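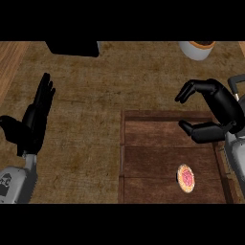
Removing white haze from an old oiled tabletop without stripping it

Posted by Givon in Furniture and Finishes

I have a dining table that came out of my aunt's house. The top is solid and I was told it has only ever been oiled. In January I set a box of damp towels on one end overnight and there is now a cloudy patch the size of a dinner plate. The patch is smooth to the touch. I have tried a dry cloth and a hair dryer on low for four minutes, with no change. I wiped another section with mineral spirits and the rag came away yellow, so there may be wax on it as well.

I do not want to sand. The color has built up over a long time and I doubt I could match it. Is there a way to treat only the patch, and how do I find out what the finish is before I put anything else on it?

Diver
2681 posts

Identify the finish first. Pick a spot on the underside of the overhang, or inside an apron if the same finish was used there, and test in this order, letting each area dry before the next.

Mineral spirits dissolve wax and leave most cured finishes alone. A yellow rag points to wax, old polish, or grime, and it says very little about the layer underneath.

Denatured alcohol on a cotton swab, held for ten seconds, softens shellac. If the swab drags or the surface gets tacky, it is shellac.

Lacquer thinner on a swab softens lacquer. It softens shellac too, so do the alcohol test first. Open a window and keep it away from any pilot light.

If none of these makes the surface tacky, you have cured oil or a varnish. A drop of boiled linseed oil will soak into bare or thinly oiled wood and will bead on varnish.

White haze is moisture held in the finish or the wax. Dark gray or black would mean it had reached the wood, and that is a different repair. For haze on wax over oil, clean the patch with mineral spirits and a soft cloth, changing the cloth when it loads up. Wait a day. If the haze is still there, rub with 0000 steel wool and a little mineral oil, along the grain, with light pressure. Wipe dry and look at it in side light. Stop as soon as the haze is gone – the sheen can be evened out afterward with paste wax over the whole top.

Lay rags that have had linseed oil on them flat outdoors to dry. Do not ball them up. They can catch fire.

Pirnska
405 posts

mayonnaise. leave it overnight and wipe off. worked on my mother's sideboard

Abdel Hamid
1876 posts

Agree with Diver on the test order. Two additions.

The hair dryer was worth trying, but low heat for a few minutes is often too little on a thick wax layer. A clothes iron on its lowest setting, no steam, over a folded cotton T-shirt, gives more even heat. Five seconds, lift, check, repeat. If the cloth starts to stick, stop. I would do this after the mineral spirits and before the steel wool, as it removes no material.

Mayonnaise works, when it works, because of the oil in it. Plain mineral oil does the same job and leaves no egg or vinegar in the grain.

On matching the color: if you stay with 0000 wool you should not reach the colored layer. On an edge or a raised knot you can cut through faster than you expect, so keep the pad an inch back from the edge and finish that part with a cloth.

Givon

Alcohol did nothing, lacquer thinner did nothing, and the linseed oil soaked in on the underside after a few minutes. Mineral spirits took out half the haze. The iron took out most of the remainder. There is a faint ring left that shows only with a lamp at table height – I will leave it until the weather is dry and then try the wool.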